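Omisen two-slice toaster – review

Posted Feb 26, 2021 by Aitana Moya

Right, quick one as I've got to be out the door in a bit. A few of you asked what replaced the old Mulligan after it finally packed up. Answer: the Omisen, two-slice, the cream one. Had it long enough now to have opinions.

Paid 54 quid. More than I wanted. The Zorkard was cheaper but had that horrible flap on the side and I can't be doing with flaps.

First impressions – lighter than expected. Bit plasticky round the dial. Lead is SHORT. Really short, mine only just reaches the socket behind the bread bin and I've had to shuffle the whole worktop along to make it work. If your sockets are in a daft place measure first.

Toasting. Good! Dial goes up to seven, I live on 4. Anything past five is charcoal. First slice of the day comes out paler than the second, same as every toaster I've ever owned, so give it a nudge up for the first go then back down. Sourdough fits if you cut it thin, the big end slices stick out of the top and need turning over. Crumpets need two goes. Bagel button does one side only like it should, the old Mulligan claimed to do that and never did.
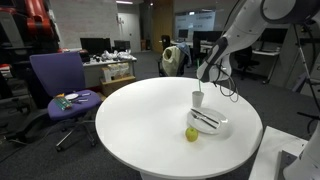 Frozen button is the bit I didn't expect to use and now use daily. Bread straight from the freezer, press it, done. Not soggy in the middle either. We get through a loaf slower these days so half of it goes in the freezer on day one and nothing gets wasted.

Noise – pops up with a proper clunk. Rusia (the cat, for new readers) leaves the room every time. There's also a beep at the end, and I can't find a way of switching it off, the booklet says nothing. Six in the morning that beep is not welcome.

Cleaning. Crumb tray slides out from the back, so you have to turn the whole thing round, see above re short lead. Tray itself is fine, wipes down easily. The outside shows every fingermark, definately get the darker colour if you've got kids. 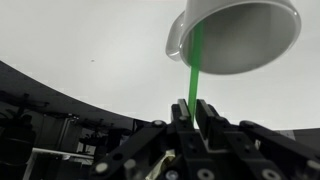 Power is 1000 watts according to the sticker underneath, which sounds low to me and probably explains why it's not the fastest. Takes roughly three minutes for a decent brown. Not a problem unless you're feeding a crowd, then you'll be stood there a while doing it in pairs. Should of bought the four-slice maybe. No room for it though.

Good: even browning, frozen setting, high lift so you don't burn your fingers fishing out a muffin.

Bad: lead, beep, fingermarks, price.

Would I buy it again, yes, in the sale. Guarantee is two years if you register it online, which I still haven't done. Kettle review next when I get a minute, the matching one looks nice but I've heard teh lid is stiff.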